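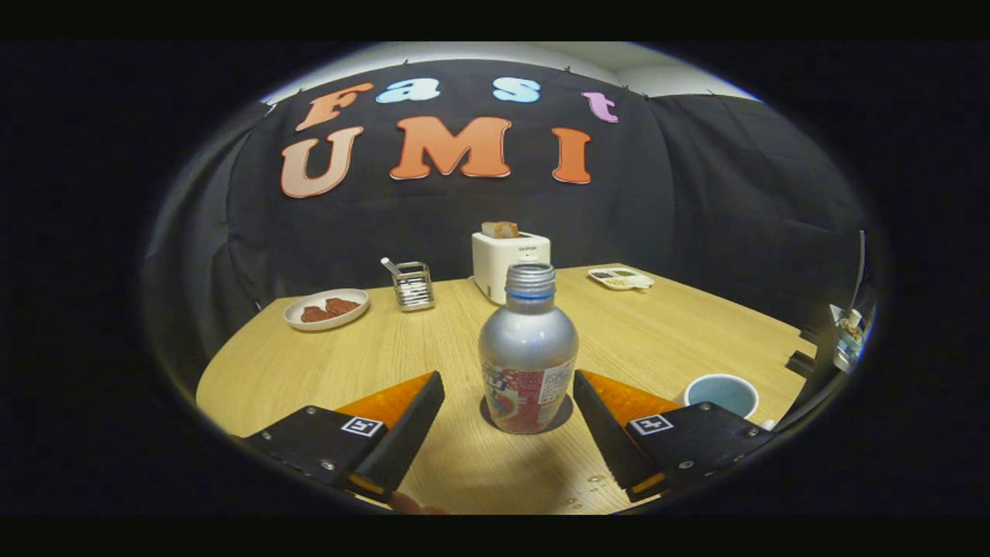
Kumaresan Bhat had been told the bottle was the reason for the breakfast, and he didn't believe it.

"It keeps," his sister said. "That's all I'm telling you. It keeps."

"Keeps what?"

"Whatever's in it. Water. Try it after you eat."

He looked at the bottle on its coaster and then at the toaster, where his slice stuck up out of the slot. She had gone to trouble. There was a plate with two brown pieces of something fried or grilled on it, and the little white tray with the dark stuff, the green stuff and the yellow stuff, each in its own compartment so you couldn't complain that one had run into another. Their mother used to serve it that way when she wanted to borrow money.

"How many did you buy?" he said.

"Who said I bought any?"

"Priya."

She moved the light blue cup an inch toward him. The black cloth was still up on the wall from whatever she'd had going on Saturday, creased from being folded in somebody's trunk. He had asked about it when he came in and been told to sit down.

"Five hundred," she said.

He took the toast out and put it on the edge of the plate. He chose the green.

"Five hundred bottles."

"They're from a place called Verkudon. They were supposed to go to a ballpark in Lillerbridge and the order fell through. Cao got me the price."

"Cao got you the price on the rice cookers."

"The rice cookers were fine."

"I have two of them, Priya. Neither one clicks off."

She sat down across from him. From this side of the table he could see the small print on the white part of the label, and he leaned in to read it, but his glasses were in the car and he wasn't going to go out and get them. In his experience the small print was where a company put the things it had been made to say. A big red, white and blue label and then the truth in a little panel off to one side.

"What did you pay?"

"It's not what I paid. It's what I still owe."

"Okay. What do you still owe?"

"Three thousand and seventy-four dollars. But I already have one thousand two hundred thirty-seven of it, from people who've said yes."

"Said yes, or paid?"

She got up and did something at the sink.

He ate one of the fried pieces. It was good, and he was annoyed that it was good. She had their mother's hand with the oil and had never once used it except as a lead-in. He tried the yellow and then went back to the green.

"A man at Drodadard told me it'll stay fresh a year," she said over the water. "Sealed. A whole year. He's had one in his truck since last April."

"Did he open it?"

"Why would he open it? He's testing it."

"So he doesn't know."

"He knows it's still in there."

Kumaresan laughed, and was sorry right away, because she turned around with her face all lit up as if laughing were the same as signing. She dried her hands and came back and pushed the coaster toward him with one finger. A few drops of water were on the table there and she left them.

"Just drink some," she said. "You don't have to say anything."

"If I drink it, am I in?"

"No."

"Am I in for half?"

"Kumar. It's water."

He put his hand on it. The metal was cool, though the kitchen was cool too, and he couldn't see that it proved anything. He turned the cap and it cracked open easily, maybe a little too easily. He smelled it. He drank. It tasted like water that had been in something.

"Well?" she said.

"It's water."

"See?"

"Where are the other ones?"

Priya picked up the plate and held it out so he could take the last piece.

"I told the driver your garage," she said. "Tuesday, before noon. You just have to be there to sign."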